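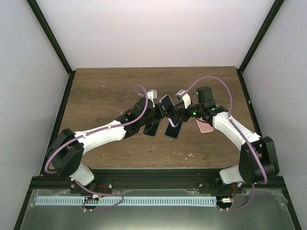 How to clean a silicone phone case and put it back on

By Nusrat Siddiqui

In our family we have several phones, and their cases become dirty faster than I like. I use this method for soft silicone cases with a fabric-like lining. It is not suitable for leather.

What you need

A bowl with 200 ml of lukewarm water
One drop of washing-up liquid
Two soft cloths, one of them dry
An old soft toothbrush

Step 1. Prepare the table
Wipe the table first. Small crumbs and white specks on the wood stick very easily to silicone, and later they can come between the case and the phone.

Step 2. Take the case off
Begin at one upper corner. Push the rim outwards with your thumb and lift the phone a little. Then go to the next corner. Please do not pull at the cutouts, where the silicone is thin.

Step 3. Look inside
Hold the case upright near a window and look at the lining. Check also the corners and the narrow opening in the bottom edge.
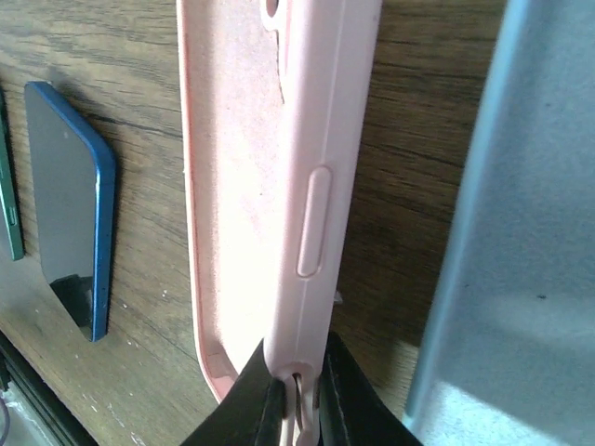
Pink case with microfibre lining; there are faint specks and a few small dark marks on it.

Step 4. Clean it
Dip one cloth in the soapy water and wring it well. Wipe the outside, then go along the side wall and over the raised button cover. Brush the lining with the dry toothbrush, always in one direction. If a mark stays, dab it with the damp cloth.

Step 5. Let it dry
Leave the case standing overnight, away from the radiator.

Step 6. Put it back
Place the side with the buttons in first, then press the other corners over the phone. Try every button before you finish.

Last changed: 7 April 2025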